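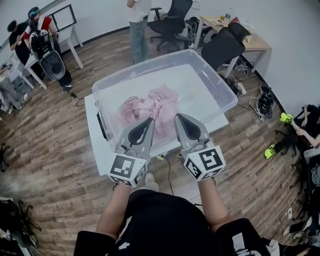
Thread on sorting a relative's apartment after they move to assisted living. My aunt moved in December and I did most of the work. Writing it down while I still remember the order things happened in.

She had lived in unit 1081 for most of my life. Two bedrooms, one hall closet, one storage cage in the basement that we forgot was hers until the last week.

First thing I did was ask the new place for measurements. They sent a floor plan that left out the radiator. Go measure it yourself if you can. I took a tape and wrote the numbers on the back of my hand, then on paper in the car.

Her new room holds a bed, a dresser, a chair, a small table and a TV. Everything else had to go to someone, go to storage, or go away. We wrote those three words on painter's tape and stuck them on the walls of the living room.

She picked the chair before anything else. I would have picked a different chair. It's her chair, so that was the end of it.

Clothes took the longest. I thought it would be the kitchen. The kitchen was one afternoon.

How we did clothes: one season at a time, on the bed, with her sitting there. She said yes or no. I did not say anything unless she asked. The "yes" pile got folded right away so she could see it was safe.

When she got tired we stopped. Her limit was two hours, and the second hour was slower than the first. After lunch was no good at all. If you have someone coming to help, have them come in the morning.

Bedding: she kept 2 sets of sheets and one blanket. The home does laundry once a week, on Thursday, so two sets is enough. Check what size the bed is. Hers is a twin XL and nothing she owned fit it, so we bought both sets new and gave the old ones to my cousin.

Label every piece of clothing. The home told us this and I thought they were being fussy. In the first week she lost a cardigan and got someone else's in return.

I used iron-on labels from a company called Gunus. They held on cotton. They did not hold on her fleece, and I ended up sewing those. A laundry marker on the care tag works fine too and costs a lot less.

Someone asked about bags or boxes or bins. I used clear bins with lids for anything made of cloth, and boxes for the rest. You can see what's in a clear bin without opening it, and that matters when the person calls you at night asking where the green scarf is.

Don't fill the large ones with books. I did this once. My brother and I could not get it down the stairs and had to take half of it out on the landing.

For cloth going into storage, wash it first and let it dry a full day longer than you think it needs. Then an old pillowcase around anything wool. I don't use the plastic vacuum bags for wool, it comes out with creases that don't leave.

Papers. I was not ready for the papers. There was a drawer in the kitchen, a drawer in the bedroom, a suitcase, and an accordion file that was mostly coupons.

The rule we ended up with: anything with a government seal, an account number or a signature goes in one folder that stays with me. Everything else gets looked at once. I shredded the old utility bills at my office a little at a time.

Look inside books and coat pockets. We found her original marriage certificate in a cookbook, filed next to the pot roast.

Photos we did not sort at all. They went into one bin as they were, and she and I go through an envelope when I visit. It gives us something to do. At this rate it will take a few years and that's fine with me.

Furniture. I called Mokoena, the consignment shop near the bridge. They took the dining table and the hall mirror and turned down the china cabinet, the sideboard and both bed frames. They were polite about it. Big brown furniture does not sell right now, and they said so in the first five minutes.

The china cabinet went to a neighbor upstairs, Augustina Appiah, who had admired it for years and whose sons carried it up in one trip. She sent me a picture of it with her own plates in it. My aunt has that picture on her dresser.

The sideboard went out with the haulers. I used Flamodus because they could come on short notice. They charged by how much of the truck you fill. Get the price in writing before they load, and stand there while they load.

Also tell the building. We needed the freight elevator and you have to reserve it, and the form wanted 3 days' notice. I gave them one. The super let it go, but he didn't have to.

Mail forwarding: do it the week before. Then make a list of everyone who still sends her paper – the pension, the pharmacy, the dentist, the church bulletin – and change those one by one. Forwarding runs out.

Cancel things in this order: internet last. I cut it off too early and then couldn't look anything up while I was standing in the apartment with one bar of signal.

The basement cage. It had a fan, a sewing machine, a fake Christmas tree and a set of golf clubs that belonged to no one in the family. Ask the building about a cage on day one.

The sewing machine is a Nestis. It still runs. I've kept it and I'm hemming curtains badly.

What I'd do differently: start with the closet instead of the living room, buy the labels before move day, and take one less thing out of her hands. I packed her jewelry box for her to save time and she was upset, and she was right. It was ten minutes of work and she wanted to do it.

Also, bring food. There was nothing in the fridge by the second weekend and we were both short with each other by noon.

The new room looks all right. The chair is by the window. She complained about the coffee and has since made a friend over complaining about the coffee.

A couple of people asked for the list of who to notify. I have it typed up and will add it here tonight once I take her account numbers out of it.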